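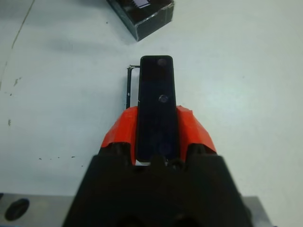
Open day at the Mardale robot workshop: your questions

When is the open day?
It is on Monday, from 10 in the morning until 4 in the afternoon. You may come and go as you like.

Must I book a place?
Only for the guided demonstration. Each group has 20 persons at most. Please write to Beril Dağdelen with your name and the hour which suits you.

What will the robots do?
The arms will pick up small things from a table and put them in another place. Sverre Lindqvist explains every step and answers questions during the work. One demonstration takes half an hour.

Can I try it myself?
Yes, at the second table. Eylül Türkmen will stand beside you and show how to guide the arm by hand. Visitors under 12 years need an adult with them.

May I bring my own object?
Gladly, if it is light and not of glass. We cannot promise that the robot will manage it, and we do not pay for scratches.

Why do the robots drop things sometimes?
They are still learning. Last year we recorded 2,340 attempts, and a good number of them failed. You will surely see one or two failures also.

Is photography allowed?
Yes, but without flash please.

How do I find you?
We are in the yard behind the Stasari building, ground floor. The entrance has no steps. Parking is very limited, so we recommend the bus.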